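February 8, 2026
Notebook entry – visitor itinerary desk, Skonport office
Entered by: Tuulikki Heinonen

The purpose of today's work was to check the two-night city itinerary for Druratdale against the actual walking and transit times. The draft guide places the Hotel Grunano within a short walk of the central station. On the route sheet the distance from the station's north exit to the hotel entrance is 644 meters, all of it level except for the ramp beside the post office. The draft gave 600. The figure has been corrected in the master copy.

The airport bus was checked next. The printed timetable and the one posted at the stop do not agree on the last evening departure. Until the operator confirms, the guide will give the earlier time. Travelers arriving late should be directed to the taxi stand on the lower level.
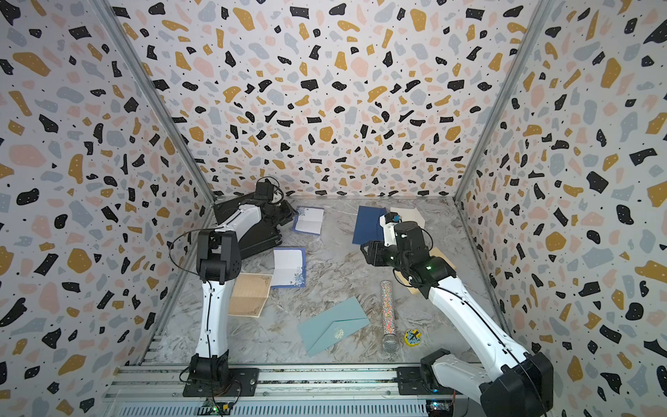
Workspace with terrazzo-pattern walls and marble-pattern floor.

The Dewan quarter requires more attention. The draft assigns it a single morning, with the market, the old customs house and the river walk in that order. The full loop measures 3707 meters and has few places to sit. It is proposed that the river walk be moved to the second afternoon – this also leaves time for lunch near the market before the stalls close.

Hotel breakfast hours remain unverified. The reservations desk has been asked for them in writing, together with the rules for luggage storage after checkout.

Open items: last bus departure; breakfast hours; revised map for Dewan. The ferry section has not been started.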